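Water and furniture at the Giraldo workspace: frequently asked questions
Last updated 18 Oct 2023

Questions about desks, keys and parking are on the general page. Anything to do with the water dispenser, the bottles or the chairs is covered below.

Where do I get drinking water?
From the dispenser in the small room at the end of the corridor. Cups are not supplied, so please bring your own.

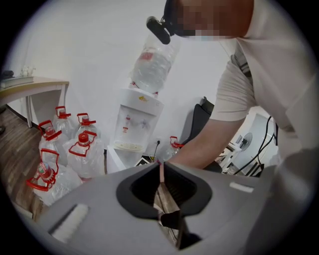

Drinking water comes from Jivent, who deliver to the door once a fortnight. We keep spare bottles in the same room as the dispenser so that no one has to carry them far. They stand together on the floor to the left, and you can pick them out by the red caps and red carrying handles. If the bottle on top still has water in it, leave it alone, even when it is getting low. The dispenser copes perfectly well down to the last cupful.

Which tap is which?
The one marked in red is hot. The other is cold. The hot tap takes 10 minutes to come up to temperature after the dispenser has been switched on.

How do I change the bottle?
Switch off at the wall first. Lift the old bottle straight up, wipe the neck of the new one, take off its cap and lower it in. A full bottle is heavy - ask someone to help. Put the cap back on the old bottle before you set it down. Jivent will not take bottles back without caps.

Can I leave bottles lying on the floor?
Please don't. They roll, and they end up under tables and chair legs where people trip on them. Stand them upright when you have finished.

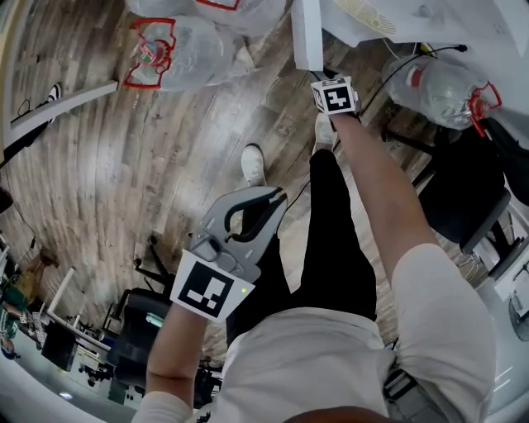 Bottles on their sides, near the table.

Where do the empties go?
On the floor near the dispenser, standing up and close together. Leave enough room to walk past and keep them off the power cable. We pay a deposit on each one, so they should not go out with the recycling or be taken home for the garden.
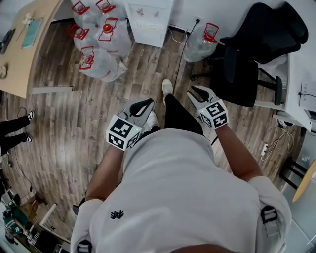
Chalerm Mahawong wrote in to ask whether empties could go out in the corridor on delivery day, as it would save the driver coming in. We did try this in the spring. The corridor is a fire route and has to stay clear, so the answer is no - the driver is happy to come inside for them.

Who do I tell if the dispenser leaks?
Ring the front desk on extension 913. Switch off at the wall and put a towel down. Do not try to tighten anything yourself. The drip tray lifts out and can be emptied by anyone.

Can I move the chairs and tables?
Yes, within the room. Put them back along the table when you are done. If you need more seats than there are in the room, email Hayley Goodall the day before. 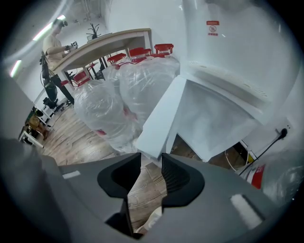
Page 2 of 3

Why do some of the red chairs still have plastic on them?
The wrapping can stay on until a chair is needed. If you want to use one that is still covered, take all of the plastic off, including any under the seat, and put it in the soft plastics sack. Please don't cut it with a knife, as the blade marks the seat.

Can I open the large wrapped bundles?
No. Leave anything in film on the floor where it is and walk round it. Edith Betancur will unpack it.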